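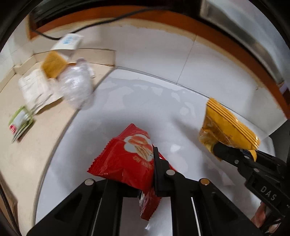
Comment ranger les petits sachets de biscuits sans en retrouver partout ?

Posté par Letay Kumsa le 14 août 2018

Bonjour à tous,

Je craque un peu. À la maison on achète beaucoup de petits gâteaux en sachets individuels (les ronds dans les sachets rouges avec l'écriture chinoise dessus, et d'autres dans des sachets jaune doré), parce que c'est pratique pour les goûters et que mon mari en emporte au travail. Le souci, c'est qu'une fois le carton ouvert, c'est fini : il y en a sur le plan de travail, au fond des sacs, derrière le pain, et une fois sur deux je les retrouve en miettes.

Mon plan de travail est beige, arrondi, pas bien grand, et il sert de dépotoir à tout ce qui rentre des courses. En ce moment j'y ai une boîte blanche à écritures bleues, un bout de carton, un sac plastique transparent roulé en boule, un emballage en papier blanc tout froissé et une carte verte et blanche que je n'ai toujours pas rangée. Bref, vous voyez le genre.

J'ai essayé le grand saladier : joli deux jours, puis tout le monde fouille dedans et les sachets du dessous finissent écrasés. J'ai essayé de les laisser dans le carton d'origine, mais il se déchire et il prend toute la place du placard. Et le placard du bas, j'évite, j'ai du carrelage blanc au sol et dès que je passe la serpillière j'ai peur que ça prenne l'humidité.

Est-ce que vous avez un système qui tient dans la durée ? Je précise que je n'ai pas envie de dépenser une fortune, et que mes deux enfants doivent pouvoir se servir seuls. Et aussi : est-ce que vous triez par sorte ou est-ce que vous mélangez tout ?

Merci d'avance !

Réponse de Tomomi Miyazaki

Coucou Letay, alors chez moi c'était exactement pareil l'an dernier, je compatis ! Ce qui a tout changé, c'est d'arrêter de les coucher en tas et de les mettre debout, comme des fiches dans un tiroir. Tu prends une boîte basse et assez longue (les miennes viennent de chez Dorkier, mais une boîte à chaussures fait très bien l'affaire pour commencer) et tu glisses les sachets sur la tranche, le bord dentelé vers le haut. On voit tout d'un coup d'œil, on tire celui qu'on veut et les autres ne bougent pas.

Pour que ça marche il faut quand même deux ou trois choses. D'abord ne pas trop serrer, sinon les biscuits cassent quand on force pour en sortir un. Je laisse toujours la largeur d'une main. Si la boîte est à moitié vide et que tout s'effondre, je cale avec un torchon plié ou un bout de carton debout au milieu (tiens, celui qui traîne sur ton plan de travail !).

Ensuite, oui, je trie par sorte. Les rouges d'un côté, les jaunes de l'autre, avec un carton entre les deux. Au début je me disais que c'était un peu maniaque, mais les enfants adorent, ils repèrent la couleur et ils rangent tout seuls quand on revient des courses. Le mien a même voulu faire une étiquette, elle est de travers et je la garde comme ça.

Et puis le stock, je ne le mets pas au même endroit. Quand j'achète un carton de 50, j'en sors de quoi faire la semaine et le reste monte sur l'étagère du haut. Sinon je te garantis que le carton y passe en quatre jours, j'ai testé (et pas seulement à cause des enfants, hein).

Pour le plan de travail, je fais un truc bête : je ne pose aucun sachet tant que je n'ai pas jeté les emballages vides et les sacs en boule. Ça prend une minute et après on a la place de trier. Avant je faisais l'inverse, et je retrouvais des biscuits au fond de sacs que j'allais mettre à la poubelle, quel gâchis !

Pour l'humidité, des sachets bien fermés ne craignent pas grand-chose, à mon avis, mais j'éviterais quand même de les mettre au ras du sol, surtout les jours de serpillière. Regarde bien les soudures aux deux bouts : si un coin est décollé, celui-là part au goûter du jour.

Réponse de Suleiman Akande

Faut en acheter moins. Plus sérieusement, un bocal avec un couvercle et basta. Chez nous c'est un Grerkel de 2 litres, tout en vrac, jamais eu de problème. Quand il est vide on en remet.

Réponse de Amarachi Fashola

Je ne suis pas trop d'accord avec le bocal, désolée Suleiman ! Pour des bonbons oui, mais pour des biscuits ronds en sachet, l'air dans l'emballage prend une place folle. On en met très peu, et les petites mains restent coincées dans le goulot (vécu, avec larmes).

Moi j'ai opté pour une pochette en tissu avec des poches transparentes, accrochée à l'intérieur de la porte du placard. Une poche par sorte. J'avais peur que ce soit moche mais comme c'est derrière la porte on s'en fiche complètement, et ça libère tout le plan de travail. Je l'ai mise à hauteur des enfants, la rangée du haut est pour les adultes, avec le chocolat. Attention simplement au poids : la mienne annonce 900 grammes maximum pour l'ensemble, donc pas question d'y mettre les conserves.

Petit défaut, il faut vider les miettes du fond de temps en temps. Je la décroche, je la retourne au-dessus de l'évier et je passe une éponge.

Si tu hésites entre ça et les boîtes de Tomomi, je dirais : boîtes si tu as un tiroir ou une étagère profonde, pochette si tu n'as que des portes. Tu nous diras en septembre, avec la rentrée et les goûters à préparer tu verras vite ce qui tient !

Commentaire de Letay Kumsa

Merci à toutes et à tous ! Je commence par la boîte à chaussures, j'en ai une sous la main. Les rouges devant, c'est ceux qui partent le plus vite.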